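Setting Up and Using a Countertop Microwave With a Chinese-Language Panel

This page covers placement, quick-time entry, power level and routine cleaning for a small countertop microwave with a Chinese-labelled control panel. It was written for tenants of the Plovham building, where several of the shared kitchens have units of this type and no English manual. The same steps apply to most similar models, but labels differ between makers and production years. Where the panel in your kitchen does not match the text, follow the panel.

1. Placement

Set the oven on a flat, level surface that will carry its weight plus a full dish. Leave clearance at the back, the sides and the top as given in the maker's instructions. If no instructions are available, look for a rating label on the rear or side panel and search the model number. Do not place cloths, trays or boxes over any vents.

Check that the door swings fully open without striking a wall, tap or cupboard handle. A door that opens only part way leads to spilled dishes, and the hinge will wear early.

Plug the oven directly into a grounded wall outlet. Do not use a power bar or a light-duty extension cord. Confirm that the voltage on the rating label matches the supply in the building. An oven made for 220 V will not run properly on a 120 V outlet, and a plug adapter does not change the voltage.

2. Reading the panel
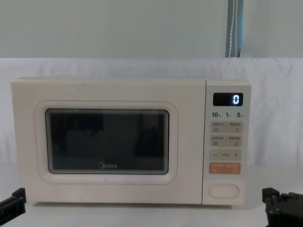 Learn the time characters first. 秒 means seconds and 分 means minutes. A label reading 10秒 is ten seconds, 1分 is one minute and 5分 is five minutes. With these two characters you can enter any heating time.

Other words commonly found on Chinese-market microwaves:

开始 – start
停止 – stop
取消 – cancel
暂停 – pause
火力 – power level
解冻 – defrost
时钟 – clock
预约 – delayed start
童锁 – child lock

Not every oven has all of these functions. Some makers combine two functions on one key, so a label may contain two of the words above. A phone translation app will usually handle the rest, provided the light is even and there is no glare on the panel.

For shared kitchens, print English labels on clear tape and place each one beside the key, not over it. Awwad label tape in the narrow width holds up well to wiping. Clean the plastic with a damp cloth and let it dry before applying the tape.

3. Entering a time

Quick-time keys are normally additive. Each press adds the marked amount to the total on the display. To set one minute twenty seconds, press the one-minute key once and the ten-second key twice. To set six minutes, press the five-minute key once and the one-minute key once.

Steps:

Place the food in a microwave-safe dish and centre it on the turntable.
Close the door until it latches.
Set the power level if something other than full power is wanted.
Enter the time.
Press start.

If the display does not change when a key is pressed, cancel the current entry and try again. If there is still no response, check whether the child lock is on. On many models it is released by holding the stop or cancel key for several seconds.

Some units begin heating as soon as a quick-time key is pressed. Test this with a cup of water in the oven before using it for food.

4. Checking the cavity and turntable
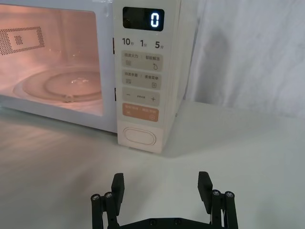 The glass turntable must sit level on its support and turn freely. Lift it out, wipe the roller ring and the track under it, then refit both. A plate that rocks or clicks is usually off its hub, or there is a crumb in the track.

The waveguide cover is a small panel on the inside wall of many microwaves. It keeps grease and steam away from the opening behind it. Do not remove it for cleaning. Wipe it lightly with a damp cloth and do not scrape it. If it is burnt, torn or soaked with grease, stop using the oven until the cover has been replaced with the correct part.

Keep the door latch openings free of food and do not insert anything into them. Inspect the door seal area and the hinges at the same time. An oven with a bent door, a cracked window or a latch that does not hold should be unplugged and tagged out of service.

5. Cleaning

Unplug the oven and let the glass plate cool. Wash the plate in warm water with dish soap. For dried splashes inside, heat a microwave-safe bowl of water with a slice of lemon and a wooden stir stick in it for 2 minutes, then leave the door closed for a few minutes more. Remove the bowl with oven mitts. Wipe the roof first, then the walls and floor.

Use a soft cloth on the control panel, wrung out well. Do not spray cleaner onto the keys or near the vents. Cirnier citrus cleaner can be used on the outer casing if it is applied to the cloth first, but it should be kept off printed labels.

6. Everyday limits

Do not run the oven empty. Keep metal, foil and dishes with metallic trim out of it. Loosen lids before heating, and stir liquids before and after.

Faults in the Plovham kitchens are logged under job code 868. Include the kitchen number and the model number from the rating label.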